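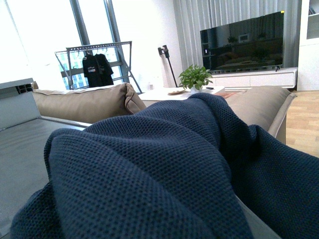 담요 보풀 이염 문의 (접수번호 773)

지난주에 빨래를 한 뒤로 Bakilana 와플 담요에서 남색 잔털이 계속 떨어집니다. 처음 받았을 때도 조금 묻어나기는 했는데 그때는 옷에 몇 가닥 붙는 정도였고, 지금은 앉았다 일어나면 바지 뒤쪽이 눈에 띄게 지저분해집니다. 담요는 평소에 거실 소파 위에 두껍게 접힌 채로 걸쳐 두는데, 소파가 베이지색 천이라 남색 털이 조금만 붙어도 바로 티가 납니다. 특히 팔걸이 쪽 파이핑 솔기에 낀 털은 테이프로도 잘 안 떨어집니다. 보풀인지 염색이 빠지는 것인지 구분이 안 되어 문의드립니다.

제품: Bakilana 와플 니트 담요, 남색
구입처: Tremlow 온라인몰
작성자: Silvan Eder
분류: 세탁 후 이상
상태: 해결됨

고객 작성, 오전

세탁 방법을 적습니다. 드럼세탁기 울 코스로 찬물 세탁했고 중성세제를 썼습니다. 섬유유연제도 평소 수건 빨 때만큼 넣었습니다. 탈수는 코스에 정해진 값을 바꾸지 않았습니다. 수건 몇 장을 같이 넣었는데 그게 문제였을 수도 있겠습니다. 회색 수건이었고 새것은 아닙니다.

건조는 거실 창가에 빨래 건조대를 펴고 했습니다. 건조기는 없습니다. 담요가 두꺼워서 한쪽으로 길게 늘어뜨려 널었고, 다 마르는 데 예상보다 훨씬 오래 걸렸습니다. 저녁에 널어서 다음 날 오후에도 접힌 부분이 축축했습니다.

마른 뒤에 확인된 증상은 다음과 같습니다.
담요를 털면 남색 먼지 같은 것이 떨어짐
베이지색 소파 좌판과 등받이에 털이 붙음
한쪽 끝이 다른 쪽보다 길어진 느낌
와플 무늬가 일부 구간에서 납작해짐

늘어난 부분은 크게 신경 쓰지 않습니다. 털이 먼저 해결되면 좋겠습니다.

상담 담당 답변

문의 감사합니다. 적어 주신 내용으로는 두 가지를 나누어 봐야 합니다. 섬유가 빠지는 경우와 염료가 옮는 경우는 처리 방법이 다르고, 염료 쪽이면 교환 절차로 넘어갑니다.

우선 아래 확인을 부탁드립니다.

흰색 면 손수건이나 안 쓰는 흰 천을 찬물에 적셔 꼭 짠 다음, 담요의 눈에 잘 안 띄는 모서리를 가볍게 문질러 주십시오. 천에 푸르스름한 얼룩이 번지면 염료입니다. 가닥으로 된 털만 붙고 천 자체는 하얗게 남으면 섬유입니다. 마른 천으로도 한 번 더 해 주십시오. 마른 상태에서만 묻어나는 경우가 가끔 있습니다.

소파 쪽은 확인이 끝날 때까지 물걸레로 닦지 말아 주십시오. 염료라면 번질 수 있습니다. 마른 상태에서 부드러운 솔이나 고무장갑 낀 손으로 한 방향으로 쓸어 모으는 것까지는 괜찮습니다. 담요는 당분간 소파에서 내려 두시는 편이 좋겠습니다.

함께 세탁한 수건에도 남색 털이 붙었는지, 세탁기 거름망은 언제 청소하셨는지도 알려 주십시오.

고객 작성, 저녁

시키신 대로 해 봤습니다. 젖은 흰 천으로 모서리를 문질렀을 때 색은 안 번졌습니다. 짧은 털만 붙었고 천을 헹구니 전부 떨어졌습니다. 마른 천도 같습니다. 혹시 몰라 담요 가운데 부분도 해 봤는데 결과는 똑같습니다.

수건에는 남색 털이 꽤 붙어 있었습니다. 그리고 담요를 밝은 데서 자세히 보니 회색 털도 섞여 있습니다. 수건에서 나온 것 같습니다. 거름망은 이번에 열어 보고 알았는데 거의 막혀 있었습니다. 마지막으로 언제 청소했는지 기억나지 않습니다. 이번에 비웠습니다.

소파는 고무장갑으로 쓸었더니 좌판은 거의 깨끗해졌습니다. 등받이 윗쪽 솔기와 팔걸이 솔기는 아직 남아 있습니다. 청소기 틈새 노즐을 써도 되는지 궁금합니다. 소파는 Varnitico 제품이고 커버가 분리되지 않습니다.

상담 담당 답변

염료는 아닌 것으로 보겠습니다. 색이 번지지 않았다면 소파에 남은 것도 털이니 제거가 됩니다.

원인은 수건을 같이 돌린 것과 거름망이 막힌 것이 겹친 것으로 보입니다. 수건은 고리 조직이라 니트 표면을 계속 긁습니다. 담요에서 빠진 털이 물과 함께 나가지 못하고 통 안에 남아 다시 담요에 붙었을 가능성이 높습니다. 유연제도 이 제품에는 권하지 않습니다. 취급 라벨 뒷면에 작게 적혀 있어 놓치는 분이 많습니다.

담요를 한 번 더 세탁하셔야 합니다. 순서는 다음과 같습니다.

마른 상태에서 베란다나 욕실에서 여러 번 털어 겉에 붙은 털을 먼저 떨어뜨립니다.
담요만 단독으로 넣습니다. 세탁망은 큰 것을 쓰시고, 담요가 망 안에서 꽉 끼면 망 없이 하시는 것이 낫습니다.
찬물, 울 코스, 중성세제는 평소의 절반. 유연제 없음.
헹굼을 2회로 설정합니다.
탈수는 600rpm으로 맞춥니다. 울 코스 기본값이 이보다 낮은 기종이 많아서, 물이 많이 남은 채로 널면 무게 때문에 늘어나고 건조도 길어집니다.
끝나면 거름망을 바로 비웁니다.

널 때는 한쪽으로 길게 늘어뜨리지 마시고 건조대 위에 폭을 넓게 펴서 양쪽 무게가 비슷하게 해 주십시오. 중간에 한 번 뒤집고 접히는 위치를 바꿔 주시면 됩니다. 납작해진 와플 무늬는 물기가 조금 남아 있을 때 손으로 가로세로로 가볍게 당겨 주시면 대부분 돌아옵니다. 다리미는 쓰지 마십시오.

소파 솔기에는 틈새 노즐을 쓰셔도 됩니다. 흡입력은 약으로 하시고, 노즐 끝이 딱딱하면 솔기를 세게 누르지 마십시오. 그래도 남는 털은 마른 칫솔로 솔기 방향을 따라 빼낸 다음 빨아들이시면 됩니다. 커버가 분리되지 않는 모델이라면 세정제는 제조사 쪽 안내를 먼저 보시기 바랍니다.

고객 작성, 오후

재세탁했습니다. 기록해 두는 것이 좋을 것 같아 적습니다.

욕실에서 먼저 털었는데 바닥에 쌓인 양이 생각보다 많았습니다. 바닥에 물기가 있으면 털이 달라붙어서 치우기 힘드니 마른 바닥에서 하는 것이 좋겠습니다. 제가 그걸 모르고 아침에 샤워한 뒤에 했습니다.

세탁망은 집에 있는 것이 작아서 그냥 넣었습니다. 헹굼과 탈수는 말씀하신 대로 맞췄습니다. 울 코스에서는 탈수 값을 올릴 수 없게 되어 있어서, 코스가 끝난 뒤에 탈수만 따로 한 번 돌렸습니다. 중간에 담요가 한쪽으로 몰려서 멈췄고, 꺼내서 풀어 넣으니 정상적으로 돌았습니다. 같은 기종 쓰시는 분은 참고하시면 되겠습니다.

건조대는 창문 앞에 두고 폭을 넓게 펴서 널었습니다. 해가 잘 드는 날이었고 창은 조금 열어 두었습니다. 완전히 마르기까지 약 420분 걸렸습니다. 두 번 뒤집었습니다. 지난번에는 하루가 지나도 안 말랐으니 많이 줄었습니다.

거름망에는 남색 털이 뭉쳐 있었고 회색은 조금이었습니다.

결과는 이렇습니다. 털어 보면 아직 조금 나오는데 처음 샀을 때와 비슷한 정도입니다. 검은 바지를 입고 앉으면 거의 모르겠고, 밝은 색 면바지에는 몇 가닥 붙습니다. 와플 무늬는 손으로 당기니 대체로 살아났습니다. 길어진 쪽은 조금 줄었지만 똑같아지지는 않았습니다. 바닥에 펴 놓고 맞춰 보면 모서리가 손가락 두 마디쯤 어긋납니다.

소파는 좌판과 등받이 모두 정리됐습니다. 팔걸이 솔기는 칫솔로 하니 빠집니다. 청소기만으로는 안 되던 부분입니다.

상담 담당 답변

자세히 적어 주셔서 감사합니다. 그 정도의 잔털은 이 제품에서 정상 범위이고, 앞으로 단독 세탁을 몇 번 거치면 더 줄어듭니다. 너무 자주 세탁하시면 조직이 느슨해지니 평소에는 털어서 바람을 쐬어 주시는 정도로 충분합니다.

모서리 어긋남은 다음 세탁 때 바닥에 마른 수건을 깔고 그 위에 담요를 펴서, 긴 쪽을 안으로 살살 모아 모양을 잡은 상태로 반쯤 말린 다음 건조대로 옮겨 보십시오. 한 번에 다 돌아오지 않을 수 있습니다.

울 코스에서 탈수 값이 고정되는 점은 안내문에 추가하도록 전달하겠습니다.

한 가지 여쭙니다. 담요를 걸쳐 두실 때 항상 같은 자리에 두십니까? 팔꿈치가 닿는 자리에 늘 같은 면이 오면 그 부분만 먼저 보풀이 생깁니다. 가끔 방향을 바꿔 주시면 좋습니다.

고객 작성, 밤

네, 거의 같은 자리입니다. 저녁마다 덮고 앉았다가 그대로 밀어 놓는 편이라 늘 오른쪽 팔걸이 근처에 뭉쳐 있습니다. 확인해 보니 그쪽 끝에 작은 보풀이 있습니다. 뜯지 않고 가위로 자르면 됩니까, 아니면 보풀 제거기를 써도 됩니까? 집에 있는 것은 Zitulholm 충전식이고 높이 조절이 됩니다.

상담 담당 답변

와플 조직은 튀어나온 부분이 있어 제거기 날에 걸릴 수 있습니다. 높이를 가장 높게 하시고 담요를 평평한 바닥에 편 상태에서 누르지 말고 지나가듯이 쓰십시오. 양이 적으면 작은 가위로 자르시는 편이 안전합니다. 손으로 당겨 뜯으면 옆의 실까지 딸려 나옵니다.

고객 작성

가위로 잘랐습니다. 얼마 안 되어 금방 끝났습니다. 담요는 다시 소파에 두었고 이번에는 방향을 돌려 놓았습니다. 며칠 써 본 결과 소파에 새로 붙는 털은 고무장갑으로 한 번 쓸면 없어지는 정도입니다. 교환은 필요 없습니다. 종료하셔도 됩니다.

처리 내역

원인: 수건과 혼합 세탁, 거름망 막힘, 유연제 사용
조치: 단독 재세탁, 추가 탈수, 넓게 펴서 자연 건조, 소파 솔기 건식 청소
교환 및 환불: 해당 없음
남은 사항: 한쪽 모서리 늘어남, 다음 세탁 때 고객이 직접 모양 보정 예정
티켓 종료. 같은 증상이 다시 나타나면 이 접수번호로 회신하시면 이어서 처리됩니다.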